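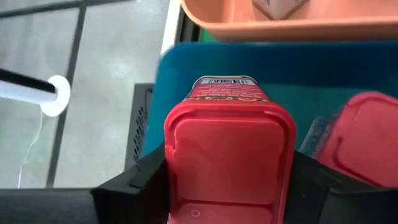
Red container, lid up, with the barcode at the far end

Home Threads Replies Books Search

Dorian Rey
February 5, 2023

I have finished the Jadora omnibus by Annick Gilbert. It is 1010 pages. I want to write a few things down before I forget them, so this will be a thread. I will keep the big events of the last two novels out of it.

For people who don't know it: Jadora is a river world, very old, with a sun that has started to go dim. Every town lives from its locks and gates. The books are sold as fantasy but there are machines in them, and the people have lost the words for the machines. I would call it science fantasy and not argue more.

The omnibus has all 5 novels and 9 stories. The stories were hard to find until now. I had read two of them in a magazine that a friend lent me, and I never gave it back, for which I am sorry.

The order. Besnard, the publisher, has put everything in the order of the world's own history. So you begin with "The Lock Keeper's Oath," which Gilbert wrote very late. I think this is a mistake for a new reader. The story assumes that you already care about the lock keepers.

My advice: begin with the first novel she wrote, "A Toll of Salt." In this edition it comes third. Read that, then go back to the front of the book. You lose one small surprise and you win a much better first evening.

About Justo. I know that many readers love him. He is a toll collector who becomes, against his wishes, an important man. In my first reading, years ago, I found him too clever. He always has the answer ready, and the other people in the room only stand there to hear it.

This time I liked him more. I saw how often his answer is wrong. In "A Toll of Salt" he gives the ferry guild a beautiful speech about fair prices, and two chapters later a whole village has no grain. Gilbert doesn't comment on it. He doesn't either, and I had missed it completely.

The dialogue is still the best part for me. Everybody is so polite! Two men will try to rob each other over dinner, and they discuss for three pages who should have the better chair. English is my third language and I learned some of my politeness from these books. My colleagues tell me that I sound like a notary.

A word I had to look up: "sluiceward." It isn't in any dictionary I own. She made it. It means the direction in which the water would go if the gates were open. After fifty pages I was thinking with it.

What is weak. The second novel, "Under the Ninth Gate," has a middle that goes on too long. They walk. They camp. They walk. There is a chapter in which they repair a boat, and I like boats, but I skipped forward and then felt guilty and went back. I should have trusted my first feeling.

Also the women. In the early novels there are few of them and they mostly wait in towers or sell something. It gets better with the fourth, where the bridge captain tells half of the story herself. She is the best voice in the whole book, and I wish that she had arrived sooner.

The maps. There are 4, all at the back. In the ebook they are too small, and when you make them bigger they become gray soup. I read the first half in the Stullomix app and the second half on paper. On paper the maps are fine. The paper itself is thin and you can see the next page through it under a strong lamp.

Someone asked me in private if the Stullomix version has the afterword. Mine has it. It also has two places where the end of one story is joined to the beginning of the next, with no title between them. I was very confused for a page. I thought that it was an experiment in style.

The afterword is short. Gilbert says that she never planned a series, and that she wrote the second book because she had left a character standing on a bridge in the rain and it bothered her. I believe her. You can feel it in the first chapter, he is still wet.

Best story of the shorter ones: "Nine Lamps for the Drowned." A woman must light the lamps along a canal where no boat has passed since her grandmother's time. Very little happens. I read it twice on the same evening and then I couldn't start another one.

Worst: "The Duke's Apiary." It has a joke ending, and you can see the joke coming from the title.

I tried to explain the lock system to my brother on the phone and I understood while I was explaining that it cannot work. The water in the upper canal has no source. If somebody has a theory, please write to me. I have checked the third map and there is nothing up there, only a drawing of a heron.

If you like slow, old worlds and people who insult each other in full sentences, take it. If you need a fast plot, try the fourth novel alone. It has a siege and it can be read without the others, except for one letter in the last chapter, which you will not understand.

Small correction to what I wrote above: the village without grain is three chapters later. I have the book open now.

I will begin the bridge captain chapters again in September, when we do them in my reading group. Until then I am reading something with fewer canals. Suggestions are welcome, short ones please, my wrists are tired from this one.

Contact | © Dorian Rey | Back to top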